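Wrist-view policies and woven rims: notes on the January runs

Most of this month went on one question: does a grasp policy trained on wrist images alone learn where the rim of a woven container is, or does it learn a colour boundary that happens to sit near the rim? Tamara Semeniuk and I used Plasov, our small imitation-learning stack, with 300 demonstrations and no depth input.

Wrist camera views, woven fibre against a white surface:
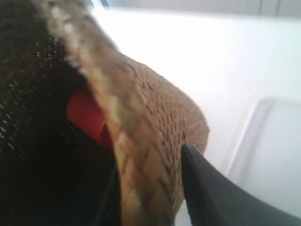
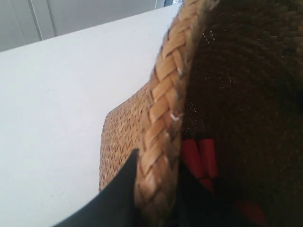
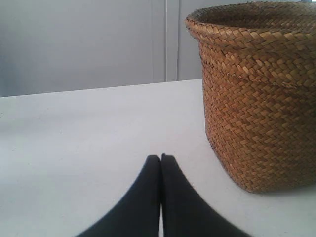
The baseline encoder takes one image per step and predicts a short chunk of gripper motions. Its failure mode was consistent. At a distance the approach was fine. Once the weave filled a large part of the view, the predicted heading began to drift along the rim, and the fingers closed on the side wall. Herringbone looks much the same a few centimetres up or down, so a single close image carries very little information about height.

We tried two changes. The first was a longer history, with 3 past images fed in at a fixed spacing. The second was an auxiliary loss asking the encoder to predict the local direction of the rim as an angle. Labels for the angle came from Mirsad Todorova, who marked 72 of the demonstrations by hand — tedious work, and the labelling tool didn't help.

History alone cut the drift but made the policy hesitant near contact. The angle loss alone did very little. Together they gave 214 successful grasps in 300 trials, counted as successful only if the rim stayed between the fingers through the full lift. I had expected the angle loss to do more by itself, and I don't have a good explanation yet.

Two cautions. All trials used the same white surface and the same lighting, so the colour boundary explanation is weakened but still alive. The spacing between history images was also tuned on the same containers we tested on.

Demetrio Soler has suggested repeating the trials on a patterned cloth, which should separate the two hypotheses properly. The angle labels will go up with the next Plasov release, once the file format is sorted out.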